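Where Small Things Go: Drawer Use at a Shared Desk
Project report, Workspace Studies, second year

Introduction

Our project looked at one ordinary piece of furniture, the desk with a drawer, and asked how people decide what stays on top and what goes inside. We chose a shared desk in a study room on the Grarberg site. A shared desk has no owner, so things left on it tend to stay until somebody puts them away. The group was made up of Tobias Szabo, Areti Karamanlidis and Kyriaki Margaritis. Our supervisor was Dionysis Triantafyllou.

Method

We worked over nine weeks and finished in June. At the end of each afternoon one of us wrote down what was on the desktop and what was in the drawer. We did not move anything during the first part. In the second part we introduced two rules, written on a card and kept with the log sheets:

Small loose items go in the drawer.
Anything with a cord stays on top.

We also asked people who used the desk to fill out a short form. The form asked where they would look first for a pen, an eraser, a charger and a key. Areti typed up the forms and Tobias kept the log.

The desk and its surroundings

The desk is white and is pushed up against a brick wall. A corded telephone stands at the back left and a small lamp at the back right, with a cable hole in the desktop beside the lamp. The drawer is under the front edge and has a small handle. A tall gray metal cabinet stands to the left, and the office chair is on that side too. This matters for the results, as a person standing at the desk has the cabinet and the drawer both within reach.

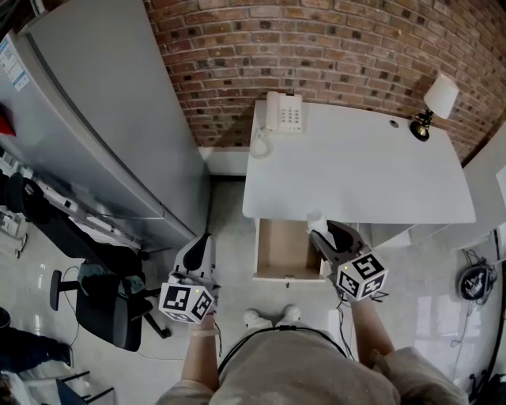 Kyriaki did not agree that the drawer should be the default place. Her view was that a closed drawer hides things, and that people who can't see an eraser will go and get another one, so the drawer fills up with doubles. She wanted an open tray next to the phone. We tried the tray for the last two weeks and logged it the same way as the drawer.

Results

Before the rules, most small items stayed on the desktop overnight. After the rules, pens and erasers moved to the drawer fairly quickly. Chargers did not settle. Some people read the corded rule as meaning plugged-in things only, and they put loose chargers in the drawer. We should have worded it better.

The tray was used, but mostly for paper scraps and wrappers. Kyriaki was right about the doubles. When we emptied the drawer at the end, we found 9 erasers in it.

On the forms, people named the drawer first for pens and the cabinet first for keys. We had not included the cabinet in the log, so we can't say if keys were really kept there.

Problems

Two log sheets were lost, both from the first part. The forms were filled out only by people who happened to be in the room when Areti was there.

Further work

Aleksandra Szczepańska has offered us a second desk at Niltolden, which has no drawer. We would log the cabinet as well and change the wording on the card to "chargers and phones stay on top."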